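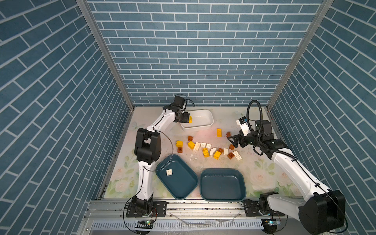 Blue brick wallpaper on three sides, rose-print mat on the floor.

Lambrechts House, Werstead: walk-round checklist, walls and floors
Checked by Shoaib Arain, February 13, 2019
Comments are for Arsalan and whoever has the next round.

1. Front steps and handrail: OK
Rail is firm all the way up, and thank you to whoever salted the steps before I got here, it made for a much nicer start than last time!

2. Entry hall, floor mats: FIX
The big mat by the door has a corner that curls up. I pressed it down and it curled right back while I stood there looking at it. Please tape it for now and put a new one on the Lorby order.

3. Stair carpet: OK
One loose tread in September, and it has stayed put nicely since the repair.

4. Wallpaper seams, upstairs hall: WATCH
A seam is lifting by the window, roughly 24 inches long. The wall behind felt dry to my hand, but I'd like somebody to feel it again after a good rain (I may be fussing, my wife says I usually am).

5. Smoke alarms: OK
All sounded when tested. Apologies again to the lady in Room 43, who was napping.

6. Fire extinguisher, kitchen: OK
Gauge in the green, tag 907, pin in place.

7. Back exit: FIX
Door opens fine, but there were boxes of Kusotik cleaner stacked in front of it. I moved them to the closet myself. Please keep them there, even on delivery days.

8. Laundry room floor: WATCH
Small puddle under the second washer. Wiped it up, tightened the hose, left a towel down.

Next round: start with items 4 and 8. The closet key is back on its hook.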